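Secondary glazing: what the Hebden trial measured
13th August

Shares 6 Comments 0

The first winter's readings from the secondary glazing trial at Hebden have now been checked against the meter records. 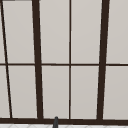
The trial compared two similar upper rooms on the north side of the building. Both have single glazing in the original frames. One was fitted with Trandon inner panels on magnetic strip, leaving an air gap of 100 mm. The other was left alone as a control. Both rooms were heated by electric panel heaters on separate meters, with the thermostats fixed at the same setting from the start of the heating season to the end.

The control room used 3545 kWh. The treated room used 1070 kWh less over the same period. Part of that saving comes from reduced draught, as the inner panels also cover the joints between frame and wall. The two effects were not measured separately, and the figure should not be read as the result of the air gap alone.

Condensation was logged each morning. In the treated room it formed on the outer glass during cold spells, mainly where the magnetic strip had been lifted for cleaning and not pressed back along its full length. Resealing reduced it. A small vent at the foot of the outer frame is advised where the old putty is sound and the gap has no other air path.

Noise was outside the scope of the trial. Several members have asked about it, and the Trunness group intends to take readings on its road-facing side once its Sovamitz panels are in place. These use a clipped rail in place of the magnetic strip and need a flat reveal of at least 30 mm.

Members in listed buildings should ask their conservation officer before ordering, even where the panels can be removed. The full tables, with hourly room temperatures, will go out with the September mailing.

Share this item
0 comments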